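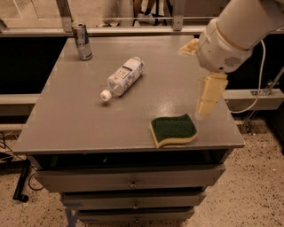
The machine had been told to clear the top of the cabinet, and it was thinking about the sponge.

Graciela Gallardo had her coat over her arm. She had told her sister she would be out of the building by six, and it was twenty past. On the cabinet were a can, a water bottle on its side, and a sponge. She could have done the job with one hand while looking for her keys.

"It's slow today," she said.

"It's always slow with soft things," said Skernitz. He was sitting on an upturned crate with the laptop on his knees. "Bottles it likes. Cans it likes. A sponge changes shape when you hold it, so it has to decide how hard."

"I decide how hard."

"You've been deciding for thirty years."

She didn't argue with that. She had cleaned offices, then two hotels, then a school, and then she had started Gallardo Cleaning with her cousin's van and a loan she paid off the March her daughter turned ten. Now she had contracts in four buildings in Skolldale, and one of them belonged to Gelamden, and Gelamden made this.

They paid her to come in after her rounds and tell them what was wrong. It was in the contract as "domain advice." She got the hourly rate of an electrician for it, which she had asked for as a joke.

The arm moved down a little and stopped.

"What's it waiting for?" she said.

"It isn't waiting. It's picking a side."

"The long side. Pinch it in the middle, on the long side. Scratchy part up."

Skernitz typed something. She didn't know whether it was what she had said. Sometimes he wrote her words straight into the notes and sometimes he turned them into other words, and when he read them back to her they sounded like instructions for a stranger's washing machine.

The fingers closed on the sponge. They held it too tightly, the way a child holds a pencil, but they held it. The arm lifted, swung to the bin on the other side, and let go. The sponge hit the rim and fell in.

"That counts," said Skernitz.

"It counts if you don't care about the rim."

He wrote that down too.

The bottle took less time. The arm went to it, took it around the label, and had it off the cabinet before she had finished folding her coat the other way. She noticed that she had leaned forward. She sat back.

"How many of those has it done?" she asked.

"Bottles? On this setup, 240. Just bottles."

"And dropped?"

"Hardly any, the last couple of weeks."

"Full ones or empty ones?"

He looked up. "Mostly empty."

"People leave them half full," she said. "With the cap sitting on top and not screwed. You put your hand on it and the cap goes one way and the water goes the other, and then you've got a wet desk with somebody's papers on it. That's the bottle you want to practice."

He was typing before she finished. She waited for him. She had learned to do that in the first month, to stop talking so he could catch up, and she had found that she didn't mind it. At the hotels she had been told a great many things and asked very few.

The can was last. It went over. The fingers touched it near the top and it tipped, rolled a short way and stopped against the arm's own cable. The arm stayed where it was, open, above the place where the can had been.

"It doesn't know," said Graciela.

"It'll look again in a second."

They watched. After a while the arm drew back and came down in a different place, too far left. Then it drew back again. Skernitz put his hand near the stop button and took it away.

"Leave it," she said. "I want to see."

On the fifth try it got the can, sideways, by the end. It carried it to the bin with great care. Skernitz closed the log. The score for the evening was 78 — he read it out, because she always asked — and the week before it had been lower than that.

"Seventy-eight out of what?"

"Out of a hundred. It's a percentage."

"If one of my girls left behind that much of a room, I'd send her back in."

"I know."

"But I'd keep her," Graciela said. "If she was new."

She put her coat on. From her pocket she took the rag she always carried and wiped the top of the cabinet, back edge first, then the corners, then the middle. It took her no time at all. When she turned around Skernitz was watching her hand.

"Why do you start at the back?" he said.

She had to think. She did the motion again in the air, more slowly, to find out.

"So I'm not leaning over what I've already cleaned," she said. "My sleeve would drag in it."

"It doesn't have sleeves."

"No. But it's got that cable."

He looked at the cable, and then he opened the laptop again. Graciela found her keys, which had been in the other pocket, and sat down on the second crate to call her sister.

We use cookies to improve your experience on this site. By continuing to browse you agree to our use of cookies. Accept | Manage preferences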